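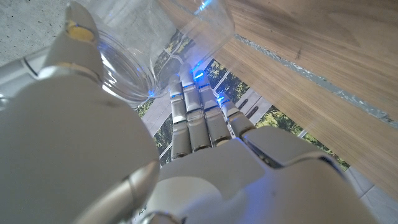 Why do we teach the robot by showing, when we could write a program for each task?

Because a program needs numbers for everything, and for many tasks we don't have the numbers. How hard may you press on a thin plastic cup before the wall bends? You know it in your fingers, but you can't write it down easily. In teaching by demonstration a person does the task through the robot, the robot's joint positions and its camera views are recorded, and a learning method tries to find from many such recordings what the person was doing.

Course: Robot Skills from Human Demonstration
Handout for session 4: Guiding by hand and by remote control
Bresberg, Monday, March 4, 2019

Please read before the lab. The lecture will go quickly over part 1 and spend most of its time on parts 2 and 3.

1. Two ways of showing

Guiding by hand. The motors of the arm are set to a soft mode and you take hold of the arm and move it. The robot only feels its own joints. It's simple, there is almost nothing to install, and beginners get a usable recording in the first hour. It works well for an arm with a simple two-finger gripper. With a hand that has a thumb and four fingers it works badly: you can't hold five fingers of the robot at the right angles with your own two hands and carry the arm at the same time. A second problem is that your own arms come into the camera view, and the learning method may learn to wait for them.

Remote control. You stand or sit beside the robot and wear a glove, or hold a controller, and the robot copies you. Your body stays out of the view. All five fingers can move together. The price is that you don't feel the object, or you feel it very little, and there is a delay between your hand and the robot's hand. In our setup, with the Grirkska glove, the delay is 86 milliseconds. This sounds small. In the first minutes you will notice it a lot, mostly when you close the fingers.

There are also mixed forms, for example guiding the arm by hand and closing the fingers with a pedal. We don't treat them in this course.

2. From your hand to the robot's hand

Your fingers and the robot's fingers don't have the same length, and the joints don't sit in the same places. So a translation is needed, which in the literature is called retargeting. Two versions are common:

(a) Joint to joint. The angle of your finger joint is sent to the matching joint of the robot. The shape of the hand looks right, but the fingertips often don't meet. A pinch of thumb and index finger may leave a gap.

(b) Tip to tip. The position of each fingertip relative to the palm is copied, and the joint angles are calculated from it. The pinch closes correctly, but the fingers can take strange shapes in between.

For the cup tasks we use (b). A cup held between the thumb and the fingers depends on where the tips are, and the shape of the knuckles matters little. For gestures, such as pointing, (a) is better.

The thumb deserves more attention than it usually gets. With thin-walled objects it is mostly the thumb that decides whether the grasp is gentle. Calibrate it last and check it twice.

3. What makes a good demonstration

Move slowly, but don't stop without reason. A pause in the middle is recorded like everything else, and the robot can learn to stand still there forever.

Vary the start. If the cup is always in the same place, the robot learns the place and not the cup. Change also how the cup lies: upright, tipped on its side, rim towards the hand, rim away from it.

Keep one manner of grasping within one set. If you take the cup sometimes from the top and sometimes from the side, the average of the two is a movement which takes nothing.

Corrections are allowed. When the cup slips a little and you catch it again, keep the recording. These are useful, because the robot will also make small errors and must see how one comes back from them. If the cup falls, mark the recording as failed - do not delete it.

Transparent objects are difficult for depth cameras, which often measure the surface behind the wall. Colour views from the wrist help here. Reflections of lamps and LEDs on the plastic move when the hand moves, so try not to judge the position of the rim by them.

4. How many are needed

It depends on the task, and I can't give you a rule. The Skarkulance set, which you will use in the exercises, has 2,481 demonstrations of household grasps. From these, 500 are with cups. In last year's course a group trained with far fewer and still had a policy which worked for upright cups, but it was helpless with cups lying down.

5. Preparation for the lab

We meet in the Hellström building, lower floor. Groups of three. Each group records 7 demonstrations per person, all of them with method (b).

Before you come:
- read the calibration sheet for the glove
- decide in your group on one manner of grasping
- take off rings and watches, they disturb the glove sensors

For the report (one page is enough): say which recordings you would leave out of the training and why. Compare two recordings of the same task made by different persons and describe where the thumb paths differ. A sketch by hand is fine.

The reports are handed in at the start of session 6. Those who want to continue with the subject as a project can do so until July, please speak to me after the lecture.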